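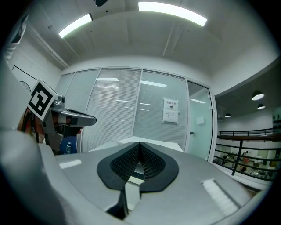 Hand-held grippers at the white table, glass partition behind.

Hand-held gripper check, Plinden upper floor, January
Carried out by: Wanda Fitzsimmons
Reported fault raised by: Gilberto Cárdenas

Reason for check
Jaw on unit 4 stuck closed during a morning session and the operator's fingertip was pinched. Skin not broken. Unit taken out of use and logged with Drurel the same day.

1. Finger pads secure, no lifting at the edges
Pass, all units. Mesh on unit 4 slightly worn towards the notch. Fit a new one when it comes back.

2. Jaw opens fully when the trigger is let go
FAIL, unit 4. Stuck 6 times in 40 presses. The others opened every time. Gilberto says it was worse after lunch, but I could not get it to change with warming up.

3. Return spring
FAIL, unit 4. Spring has come off its seat on one side and rubs against the housing. The Kodikara service sheet says to inspect at 200 hours. No hours were written down for this unit, so we don't know if it was missed.

4. Marker flat and firmly fixed
Pass. Wipe with a dry cloth only.

5. Wrist straps
Pass with comment. Two straps had been done up too tight to slip off quickly. You should be able to get a hand out without undoing anything — please try this before you start.

6. Casing free of cracks and sharp edges
Pass.

7. Drinks kept away from the equipment
Comment. Bottles with the lid on are fine, but not on the same surface as a charger.

8. Route to the door clear
Pass. Keep bags off the floor along the railing side.

Actions
Unit 4 to Brakden for a new spring. Tagged red, do not borrow parts from it. (WF)
Hours to be written on the log at the end of each session, including short ones. (All)
Repeat item 2 on every unit before the next session, 40 presses each. (GC)
Pinch entered in the accident book. Done.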